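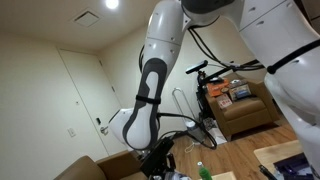
Progress report to the Dremard fund, April
By the Clillomholm data group, R. Urbonaitė

In this period our main task was to collect examples of ordinary household handling for the Prilamlow learning system. The plan asked for 3,000 examples by the end of the second stage, and we have now 800 which passed the check. We are behind the plan, and I will explain why. The first weeks went to the cables. On our arm they run outside the body, held by black straps, and one large loop hangs free near the forearm. When the operator turned the wrist too far, the loop pulled and the example had to be thrown away. We have since written a limit for the wrist turn into the operator's guide.

We work in a furnished room, as agreed in the proposal. Some of the reviewers asked if a plain laboratory table would be faster. It would be, but the first set, made on a plain table, gave a system that behaved poorly when the colour of the surface changed. We prefer to continue with furniture and everyday things in view.

Each example is now one task from start to finish, with a short written label. In the earlier months we allowed the operator to join two tasks in one recording, and to separate them later took too many hours. A second person reads every label before it enters the set. We also keep the failed tries, 70 of them until now, in a separate folder. They are not part of the 800.

Clear and shiny objects are still the weak point. The system often judges their edge wrongly and closes the gripper too early. We ask permission to move 5 days of operator time from bottles to this group. The total budget does not change.

For the next period we plan two shifts each day, the second starting at 4 p.m. We do not plan work on Sunday. The spare gripper fingers are ordered but not yet delivered, and we would be grateful for an answer about the customs fee.

12 shares | 3 comments

Recent items
Prilamlow: labelling guide, second version
Clillomholm room booking and operator hours
Dremard fund: dates for stage two reports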